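掲示板 > 暮らし・引っ越し > ごみと片づけ
スレッド:退去のときのごみの分け方と、寝室を最後に片づけることについて
返信 12件

1 投稿者:ミロ_V
はじめまして。ミロスラフ・ヴァシレンコ(Myroslav Vasylenko)と申します。日本語は勉強中ですので、変な文がありましたらお許しください。
9月の末に、今のアパート「アドモント」(Admont)を出ます。住んだのは二年です。いま困っているのは、ごみの量と順番です。私の計画は次の通りです。
まず台所を空にします。次に風呂場と玄関。寝室は最後の日まで残します。寝る場所が必要ですから。
ところが、寝室にごみが集まってきました。ほかの部屋から出た袋を、とりあえず寝室に置くからです。

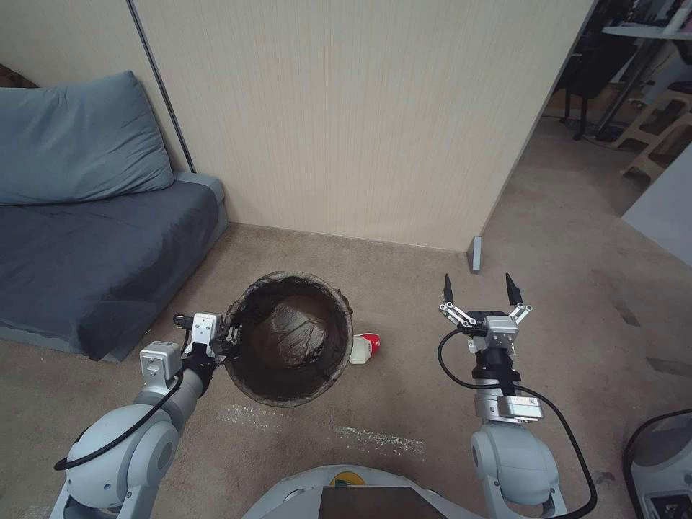

管理会社の紙には「退去日の朝10時までにすべてのごみを出すこと」と書いてあります。しかし、燃えるごみの収集は週に2回で、退去日は収集の日ではありません。この場合、前の収集日にすべて出すべきでしょうか。それとも、管理会社にお願いすることができるのでしょうか。経験のある方の意見を伺いたいです。

2 投稿者:tanuki48
管理会社に電話が一番早いです。うちは退去日と収集日がずれていたので、前日の夜に敷地内の置き場へ入れていいと言われました。物件によって全然違います。

3 投稿者:みかん箱
>>2
夜出しは自治体で禁止のところも多いですよ。敷地内の置き場に24時間出せるのか、まずそこを確認したほうがいいと思います。

4 投稿者:ミロ_V
お返事ありがとうございます。「敷地内の置き場」という言葉を初めて知りました。アドモントの置き場は道路の横にありますが、これが敷地の中か外か、私には判断がつきません。明日の朝、電話をしてみます。
もう一つ質問です。黒いごみ袋は使ってはいけないのですか。前の住所で箱ごと買ったものが、まだ残っています。

5 投稿者:北の台所
黒はほとんどの市で不可です。中が見えないと回収されずにシールを貼られて残ります。退去のあとに残ったら、処分の費用を請求されることもあります。指定袋か透明・半透明に入れ替えてください。

6 投稿者:tanuki48
>>5
そこまで脅さなくても。黒い袋でも、衣類をしまったり布団を運んだりするのには使えますから、捨てるより引っ越しの梱包に回したらいいんです。

7 投稿者:北の台所
>>6
梱包に黒袋は反対です。引っ越し業者がごみと間違えます。私は冬のコートをそれで失いました。当日、玄関のそばに置いたのが悪かったのですが。

8 投稿者:みかん箱
>>7
それはつらい。大きく「衣類」と書いた紙を貼るだけでもだいぶ違いますよね。
ミロさん、寝室は本当に最後でいいんですか? 私は逆で、寝室を先に空にして、最後の二晩は居間で寝袋でした。ベッドの上って物を置きやすいから、気づくと山になりますよ。

9 投稿者:ミロ_V
みかん箱さんのおっしゃる通りです。ベッドの上は、すぐに机の代わりになってしまいます。
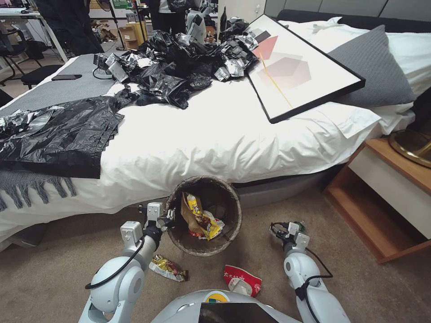 ベッドの上の黒い袋と銀色の包装、額に入った絵

寝袋は持っていませんので、やはりベッドは最後まで使いたいです。ただし、今日から次の規則を作りました。夜の9時を過ぎたら、ベッドの上に何も置かない。
電話の結果も報告します。管理会社の方はとても親切でした。置き場は敷地の中で、指定袋に入っていれば前の晩に出してもよいそうです。夜は戸を静かに閉めてください、と言われました。
それから、銀色の包装についても教えてください。紙のように見えるものと、プラスチックのように見えるものがあり、私はいつも迷います。

10 投稿者:北の台所
銀色のものは、まず「プラ」のマークを探してください。マークがあって汚れがなければ、プラの日。マークが見つからなければ、市の分別表を引くのが確実です。アルミ箔は市によって不燃だったり可燃だったりします。
あと、退去前のごみ箱は最後まで一個だけ残しておくといいです。全部捨ててしまうと、掃除の日に細かいごみの行き場がなくなって困ります。 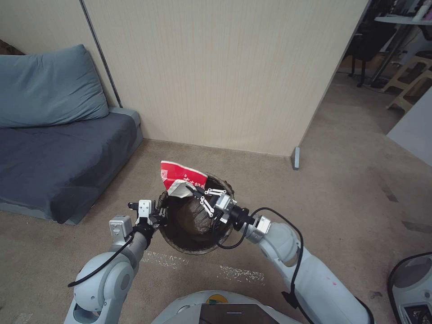
丸い茶色のごみ箱、ベージュのカーペットの上

うちは最後の日、雑巾も綿棒も全部ひとつのごみ箱に集めて、袋の口を縛って、ごみ箱本体は車に積みました。中に洗剤を入れて運べるので便利です。

11 投稿者:ジリトビー
横から失礼します。額の絵の運び方ですが、平らに寝かせて上に物を重ねるのが一番いけません。立てて運ぶのが基本です。角に厚紙を当てて、表の面にタオルを一枚。私はトラミエ(Tramier)という小さい運送店に頼みましたが、額は283円の追加で専用の箱に入れてくれました。ずいぶん半端な値段なので覚えています。
ごみとは話が違いますが、ごみと大事なものを同じ場所に置かない、というのは7さんのコートの話と同じだと思います。

12 投稿者:ミロ_V
皆様、たくさんの助言をありがとうございました。順番に試しました。
黒い袋の中身は、市の指定袋に移します。指定袋は5枚買いましたが、たぶん足りません。明日もう一度店に行きます。
絵については、ジリトビーさんの方法にします。厚紙は、隣の部屋のファンさん(Hwang)が靴の箱をくださるそうです。
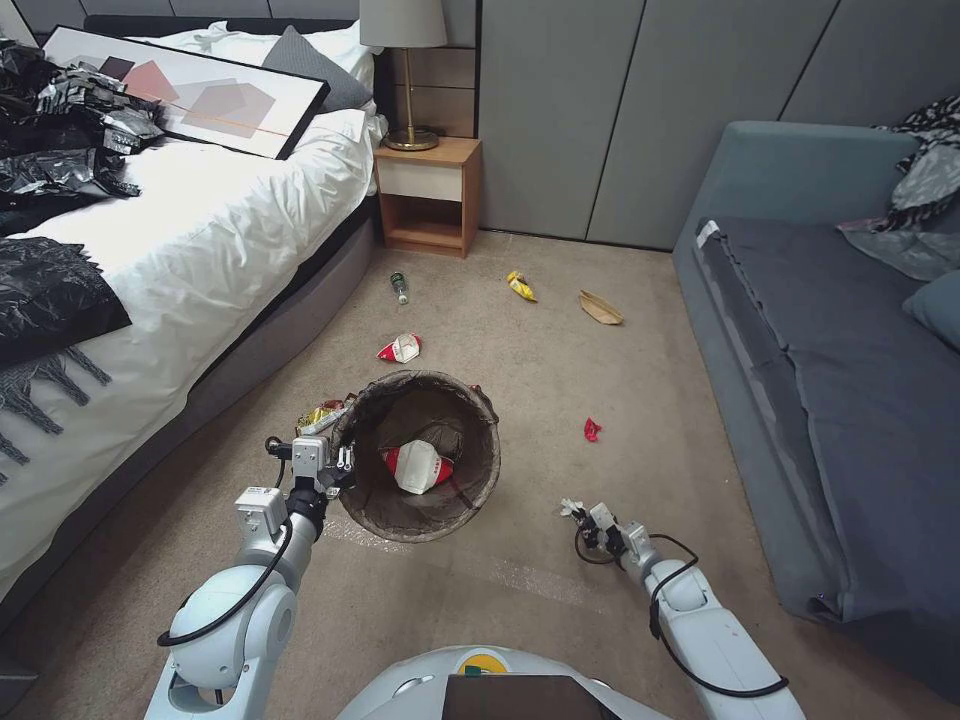

寝室のベッドと額の絵、奥に電気スタンドをのせた木の小さな棚

残っている問題は、小さい家具です。粗大ごみの申し込みは、今からだと退去日に間に合わないと電話で言われました。リサイクルの店に持っていく場合、身分証明書は必要でしょうか。在留カードでもよいのか、ご存じの方がいらっしゃいましたら、教えてください。

13 投稿者:みかん箱
買い取りなら必要です。在留カードで大丈夫でしたよ、うちの夫のときは。住所が今のものになっているかだけ見ておいてください。引き取りだけなら何も聞かれない店もあります。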